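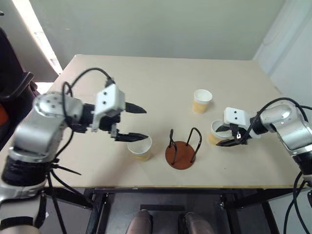
Page last changed: August, 16:20 (Ebuka Uzor)

Cup cell, Sondthorpe end of the building. Notes on the left gripper and its cables, continued from the page where I said the cables were fine.

They were not fine. The left side kept dropping off the bus, always with the arm bent in toward the middle of the table and never when parked, which is where I had been testing it. Somtochukwu suggested testing it where it fails. I have written that down so that I can be annoyed by it again later.

What I found: the gripper lead had been wrapped too tightly at the black sleeve low on the arm. With the elbow folded there was no spare length, so every reach pulled on the plug. The plug is held in by friction and goodwill. I undid the wrap, pushed slack up from the shoulder, and re-wrapped with the elbow fully bent. The loops now stand up over the arm and look terrible. Leave them. If you tidy them down with a zip tie you will be back on this page within the week.

Check after re-wrapping, from cold start:
- both arms home, then in to the cup pose by hand guiding, slowly, watching the plug
- wrist through full travel both ways
- open and close the left gripper 20 times at the far end of the reach
- same again at the near end, fingers low over the front cup
No dropouts. Before the re-wrap it managed 7 cycles at best.

Right arm: I left its cables alone. They hang down past the table edge and have never given trouble, and I don't want them getting ideas. Somebody should still look at how close they come to the floor before the next cleaning.

Grip force. The paper cups are the ones from the Assunção box and they are softer than the old ones. At the old setting the right gripper turned a round cup into an oval cup, and an oval cup slides. I brought the force down to 18 percent on the right and the same on the left, to keep life simple. Lower than that and the cup tips as it leaves the table. Fingers go low on the side of the cup, below the middle. Up near the rim they just fold it.

Rack. Wooden disc, wire hoops, no fixing of any kind. It goes in the middle of the table between the arms, and it creeps when a finger brushes a hoop. I lost most of an afternoon blaming calibration for what was a wandering piece of kitchenware. Start every run with it back at center and the hoops upright and clear of both grippers. Somtochukwu wants to pin it down. I would like to first, then see what the arm does when it hits a hoop that won't move – perhaps with the speed turned down.

Finger screws: went over both grippers. One on the left was nearly a full turn loose. Threadlock on, left overnight.

Log size is capped at 800 MB now, after the Sumora disk filled itself in the middle of a run and took the error message with it.

Still to do:
- proper strain relief at the left plug. Lundwood quoted a clip, still waiting for it
- second spare lead, as the first spare is now the lead
- blind for the window. The light at that end washes out the corner of the head camera view, and I am tired of re-running mornings
- return the hex key I borrowed. Somtochukwu, it is in the drawer, more or less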